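Visit report: Rostside, garment handling trials
July 7, 2019

Written by Cornel Ciobanu for the Draltura handling group. Kanako Nishimura also attended. Our host was Shagufta Gondal, who runs the trials at Rostside, with Vlastimil Krajčí on the hardware.

## Purpose

We went to look at the fault reported in April, in which a gripper finger closed again after an open command and pinched an operator's thumb. The injury was minor: a bruise and a broken nail. We are due to take 4 units of the same linkage from Ingvarsson, so we wanted to see the parts and the log before signing for them.

## What we were told

The fault occurred on run 911. The operator had gone to clear a fold of cloth from between the pads. The log shows the open command accepted, the fingers parting, and then a second close 400 milliseconds later with no command against it. Krajčí traced this to the position sensor. A worn cable gave a false reading as the linkage opened, and the controller took it to mean that the cloth was slipping and tightened up. The grip-hold routine had no check on whether a release was already in progress.

The cable had been changed once before, after a similar but shorter twitch. That twitch was entered as a wear item and not as a safety event, so it never reached Gondal. Nishimura asked who decides between the two categories. At the time it was whoever filled in the sheet.

## On the bench

Krajčí had kept the old cable. The insulation was rubbed through on the inside of the bend, close to the clamp, and the reading dropped out each time he flexed it. With a new cable and the old software he could still force the second close by pulling the sensor plug during release. With the new software the drive cut out and stayed off until reset. He repeated this 5 times for us with the same result.

## Handling work

Cloth is handled on a made-up bed as well as on the bench, as dark, soft garments on a quilted cover are a harder case for the grip.

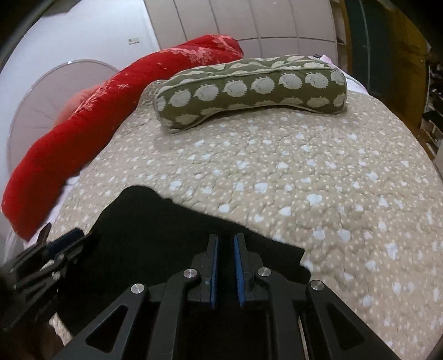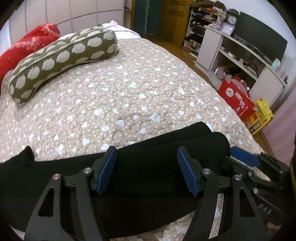

Rebecca Lo Presti is rewriting the clearing procedure. The draft says drive power off, lamp out, then fingers in. We pointed out that the lamp shows the state of the switch and not of the drive – a welded contact would leave the drive live with the lamp out. She has agreed to take the signal from the drive side.

## Open points

- Cable route: the bend radius at the clamp is unchanged. A new cable will wear in the same place.
- Closing force: limited in software only. We asked for a mechanical limit. Ingvarsson has not replied.
- Leltenero supplies the sensor and has been sent the log, though not the damaged cable.
- Event sheets: every uncommanded movement now goes to Gondal, whatever its cause.

I recommend that we hold our order until the first two points are closed. Nishimura would accept delivery now with the drives locked off. Krajčí will send the revised clamp drawing to both of us.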